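Villden Community Help
Home > Money and payments > Digital currency > Wallets and keys

Signed message checks out on my laptop but the buyer says it is invalid

Posted by Periklis Mitsotakis-Vlachou
January 27, 2026

I am selling some kitchenware and a few bits of camera kit to a buyer in Stolurham who wants to pay in bitcoin. Before sending anything he asked me to prove that I control the address I gave him. He told me to sign a short message with the key for that address and send him the message, the address and the signature.

I use the Varik desktop wallet. I went to Tools, then Sign message, typed in the text he gave me and copied the result into an email. When I paste the same three things into the Verify box in my own wallet it says the signature is good. When he does it in his wallet (he uses something called Vasilakis) it says "signature does not match address". We have tried 3 times, with the same result each time.

The address starts with bc1q. The text he asked me to sign was two lines, his order reference on the first and my username on the second. The order is worth 400 pounds, so I would like to get it sorted, but I don't want to do anything silly with my keys. He has now suggested that I export the private key and sign with a website instead. Is that normal?

Things I have tried:

Restarting both wallets.
Sending the signature as an attachment as well as in the email.
Signing with a different address from the same wallet. That one also started with bc1q and also failed for him.

Pictures:

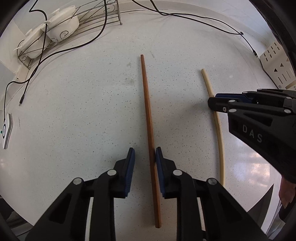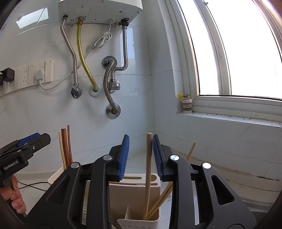
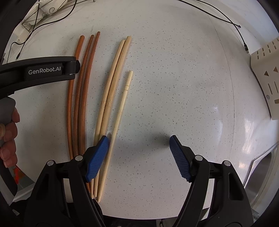 2 replies, sorted by oldest

Finlay Rutherford
Member

Do not export the private key, and do not type it into any website. Whoever has that key can spend whatever is on the address. A signed message is meant to prove you hold the key without showing it to anyone. He may well mean no harm, people do suggest it, but the answer is no.

As for the error, there are two likely causes and you may have both.

The first is the type of address. Message signing was settled early on, when all ordinary addresses began with a 1. The signature has a byte at the front which helps the checking software work out the public key and, in some wallets, what sort of address it belongs to. When the bc1q addresses came in, wallets did not all handle that byte in the same way. Some write a new value for it, some keep the old value, and some will not check a message against a bc1q address at all. So a signature can be perfectly sound and still be turned down by a different program. I don't have Vasilakis so I can't tell you which group it falls into.

To test this:

Make a new receiving address in your wallet of the older kind, starting with 1. In some wallets you have to create a separate account to get one. Your bc1q account stays as it is.
Sign one short line with it, for example "testing for order". No full stop, no line break.
Send him the address, the text and the signature, and ask him to check it.

If that passes, the address type is your problem. You can then give him the older address for the payment and sign his message with that one. The fee to spend from it later will be slightly higher, which doesn't matter much on a single payment.

The second cause is the text. A signature covers every character exactly, including spaces and line breaks. You signed two lines. On Windows a line break is often stored as two characters and on Mac or Linux as one, and email programs can change it on the way. They also like to turn straight quotes into curly ones and add a space at the end of a line. Any of those will make the check fail. Put the order reference and the username on one line with a plain space between them.

Also look at the signature itself. The usual kind is 88 characters long and ends with an equals sign. If the email has wrapped it over two lines, he needs to join it up again before pasting.

One more thing. A signed message shows that you hold the key. It says nothing about whether the goods exist or whether he will pay, so don't post anything until the payment has confirmed. I would wait for 3 confirmations on an order that size, which usually takes around 30 minutes but can be a good deal longer.

hollowaylane
New member

had this with a different wallet, it was a space at the end of the message. took me all evening to find. never did get bc1 addresses to check properly so I just use the old ones for signing

you could also ask him to send a tiny amount to the address first and you tell him how much arrived. doesn't prove as much but most people are happy with that

Reply from Periklis Mitsotakis-Vlachou

Thank you both. I made an address starting with 1 and signed a single line, and his wallet accepted it straight away. I then tried a single line with the bc1q address and that still failed for him, so it does look like the address type. I have told him I won't be exporting the key and he was fine about it.

Do I need to keep the older account after the sale, or can I move the money across to the bc1q one and delete it?

Reply from Finlay Rutherford

You can move it across. I would leave the account there even when it is empty, in case he pays a second time to the same address by mistake. If you do want it off the list, hide it if your wallet has that option, and make sure your recovery words are written down first.

Marked as solved by the original poster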